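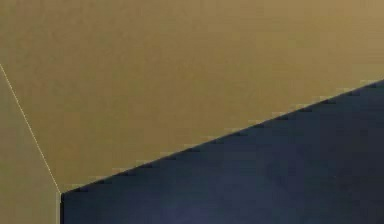
Two khaki planes and an edge. A render, no camera involved.

I nearly didn't take the big camera to Flokimholm at all. The forecast was grim, the ferry company had a line in its email about "lively conditions", and I already had a rucksack full of socks. But I'd been putting money aside for this trip since the winter before last, and leaving the camera in a drawer felt daft, so in it went, with one lens. Just the one! Those of you who have seen me waddle up a hill with two bodies and a tripod will appreciate what a step that was.

Flokimholm is a small island with a very long beach and a lighthouse at the far end. Everyone goes for the lighthouse. There are postcards of it in the shop by the harbour, and tea towels, and a rather lovely enamel mug that I did buy. It's 304 steps up to the gallery and I did them all on the first afternoon, puffing, and took the same picture that's on the tea towel. Mine was a bit wonky.

It was on the way back that I got properly interested in something else. There's a row of old fishing sheds behind the dunes, tarred black and leaning on each other, and the light was coming in low and sideways under the cloud. I put the camera on the end wall of the first one, filled the viewfinder with it, and there was hardly anything there. A black bit, a grey bit, a seam where they met. I stood in front of that wall for so long that a woman walking her spaniel asked if I'd lost something.

I went back at six the next morning, and again after tea. By the end of the week I had 265 frames of sheds and about four of the sea. My sister, who was expecting holiday photos, has been very polite about it.

A lot of this comes from a workshop I did in Vundivham in June with Segundo Villca. I've mentioned him before, I think (he's the one who made us all tape over our screens). He had us spend a whole morning photographing one corner of a car park, and I grumbled through most of it, because it was drizzling and I'd paid good money. His advice was to keep taking things out until the picture complained. Mine complained almost immediately, I have to say, but something must have stuck, and on the island I kept hearing him muttering behind me.

What I found hardest was tone. When there's no boat or gull to look at, the exposure has nowhere to hide. Half a stop too bright and the tar went a nasty milky grey. Too dark and the seam vanished and I had a picture of nothing whatsoever. I ended up metering off the wall, taking it down a bit and then fiddling, which is hardly a method but got me there more often than the camera did by itself. I also shot everything at the same focal length, partly out of principle and mostly because I had no choice.

Getting it down to a set took ages. I made small prints of 156 of them at the library, laid them out on the spare bed and kept swapping them round each time I walked past. The cat helped. Anything with a door handle in it came out first, then anything with grass at the bottom, and then I changed my mind and put two of the grassy ones back. There are 16 left now and I'm fairly sure two of those are the same picture.

I've had three printed large on a matt paper from Popescu, and they look gorgeous, much softer than on the screen. The blacks are a bit warmer than I'd expected and I might ask for a cooler one next time. They're going up in the back room at Pralesico, next to the coffee machine, so do go and have a look if you're passing, and have the cardamom bun while you're there.

I'd like to go back to Flokimholm when it's properly cold. The spaniel lady told me the tar goes almost blue when there's frost on it, and I've already looked up the winter ferry times. There's one boat a day and it leaves at 7.40 in the morning, so I'll need a better alarm clock.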